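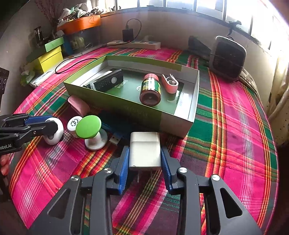

Home Opinion Work Letters Archive

The best shift of my week
By Kyriaki Kontogiannis
August

I sort returned small goods for a living, and for most of my time at Ruvthorpe I'd have told you the job had nowhere to go. Then we started recording our own hands for Plasau's picking system, and I've become a bit of a bore about it at dinner.

You hold a gripper in each fist, you squeeze, you put the thing in the box. Sounds like nothing! But try picking up a power adapter by its casing without letting it twist, then do it again from the other side, then with a ball that would much prefer to roll. After 100 repetitions you know things about your own wrists that you never suspected (mine are lazy on the left).

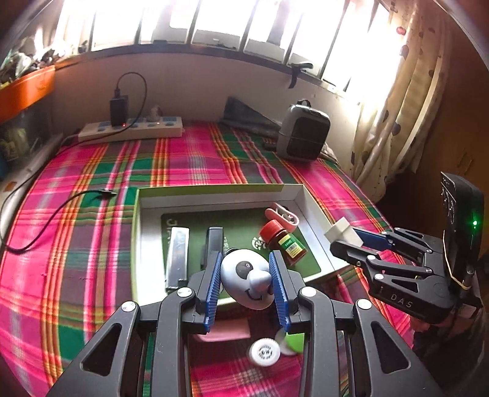 What changed for us is who gets listened to. Stavros Pappas has packed longer than any of us, and he used to be asked for his totals and very little else. Now the engineers want to know why he turns a jar before he lifts it. He talked for almost 300 seconds without stopping — I timed him — and they wrote it all down.

I know the worry. Athina Giannakopoulos raises it every Saturday, and she's right to: if the arms learn to pack, what do we do? I want it in writing that the people who taught them get first pick of the new jobs, and I want recording paid above the sorting rate. We have the second. We're still arguing for the first.

But I won't pretend I miss doing 394 returns in a shift with my head switched off. I like being good at something that's hard to explain, and I like being asked to explain it anyway. My next session is at seven in the morning, and I've already asked for the small, slippery stuff.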